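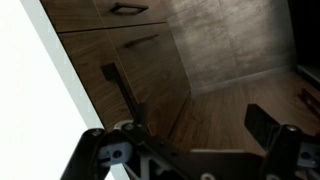 Drawer and door pulls account for most of the recording time in the current batch. I had planned on an even split across tasks, but handles are where the first policy failed, so handles got the hours. From the wrist view a handle can run at almost any angle, and a black bar on dark brown wood grain gives decent contrast until the white countertop comes into view and blows out. With the counter filling the whole left side, exposure is set for the darker part of the view and the counter carries almost no texture. I keep those segments in. The policy will see the same thing at run time, and the side view still holds usable detail on the counter.

The batch stands at 351 episodes, collected in the Kirnville kitchen over 7 sessions. An episode is one attempt at one instruction: open the left door, close the top drawer, and so on. Each one stores joint positions, the gripper command, the camera streams and the instruction text. The target is 400 before the next training run.

Recording goes through Javine, which I moved to in December after the old logger kept dropping the tail of long episodes. Javine writes each stream with its own clock and aligns them afterward. The alignment step is slow (roughly 3 minutes per session) and so far I have not found a misaligned episode by hand inspection. The old logger aligned on the fly and was wrong often enough that I threw out everything recorded with it.

A few notes on protocol, mostly for my own use later.

Start poses are varied on purpose. I move the arm by hand to a new start before every episode, with no fixed list. A fixed list gave me clusters, and the first policy learned to go back to the nearest cluster before doing anything else.

Failed grasps stay in if the operator recovers within the same episode. If the operator gives up, the episode is tagged and left out of training. I may want those later for a success classifier, so they are not deleted.

Lighting is whatever the window gives. I log the time of day and leave the blinds alone. Morning sessions have the hardest light on the counter.

Countertop items stay out between sessions and are allowed to drift. In the first batch I put everything back to marked spots, and the resulting policy got worse when the paper towel roll moved.
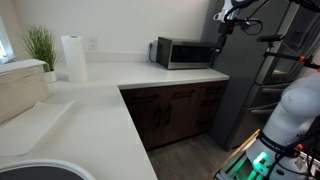

Kitchen corner from the side, with the drawers and doors on the left of the arm.

Labeling is done in Dromeo. I write the instruction before the episode and check it against the video afterward. The most common error is left and right swapped on the doors, and it comes from labeling off the wrist view, where the cabinet can be tilted well away from upright. I now label from the side view only and use the wrist view for marking the moment of contact.

Training is on Quispe, same configuration as the last run except for a longer action chunk. I changed one thing on purpose. The last time I changed the chunk length and the image crop together, and I still can't say which one helped.

Open items: the refrigerator has no episodes yet. Its drawer needs a longer pull than the cabinet drawers, and I want to check the reach before recording anything there. The microwave door is next after that.

Posted 3 February 2023. Filed under: data collection, manipulation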